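### 4.2 What people keep on their wrists

Most studies of everyday jewellery begin with what was paid for it. Ours began with what people forget to take off. The Preltdale survey drew 971 replies from adults who wore at least one item on the wrist that did not tell the time, and 21 of those replies were complaints about the survey. We kept them in, as the complaints were better written than the rest.

Respondents were asked why the item was still there. "It was a gift" led comfortably. "The knot won't undo" came second, ahead of religion, luck and fashion, a result on which the literature since 2000 has been oddly silent. In the smaller Enia sample the knot came first.
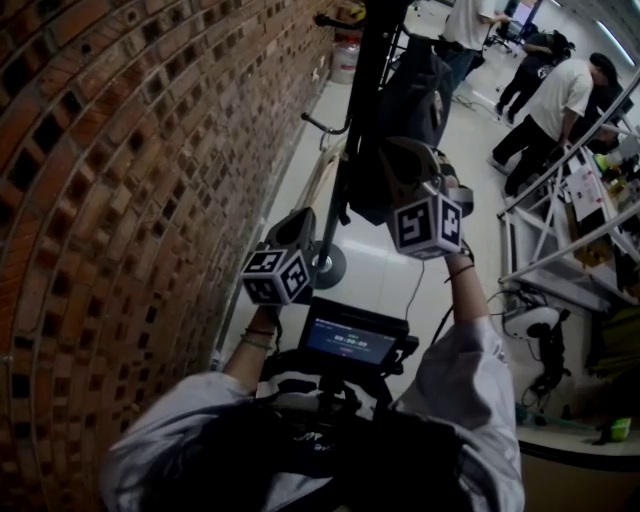

**Figure 2.** Bracelets worn during a task using both hands.

Thin bands outlast thick ones in our diaries, chiefly by giving their owners nothing to be annoyed by. Wearers at Preltdale removed bangles for typing, washing up and arguments, but left narrow bands alone. The uneven split between wrists, two thin bracelets on the left and one on the right in Figure 2, is a pattern many respondents reported and few could explain. Colour fared no better: asked about a green band like the one there, one diarist wrote only "it was green when I got it".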